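Deltuvo Residents' Association - Chores Working Group
Minutes, 18 July 2025
Chair: Hatice Saraç. Notes: Urmas Rozīte.

1. Clearing snacks off a bed. U.R. said a grip on one pouch proves little. Wrappers crumple, and a child can do this. 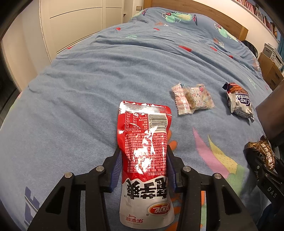

Item 1. Red-and-white pouch held upright.

2. Tray work. H.S. asked who steadies the cloth at home. No answer minuted.

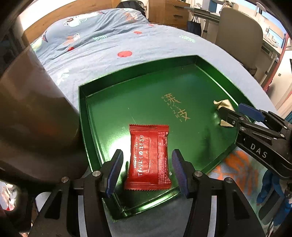 Item 2. Packet and cloth on the green tray.

3. Mixed clutter. Kettle, tray and wrappers together - U.R. doubts any machine sorts these unaided yet.

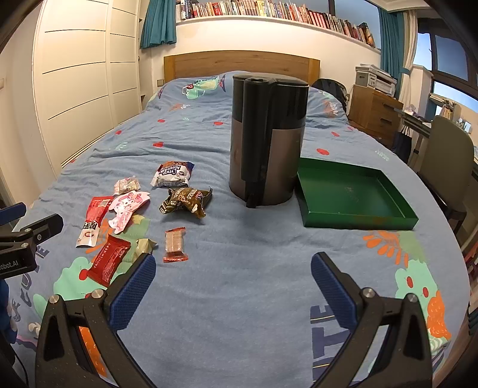

Item 3. Kettle, tray and snacks on the duvet.

Agreed: no money for the Dredon trial. Back on the agenda in October.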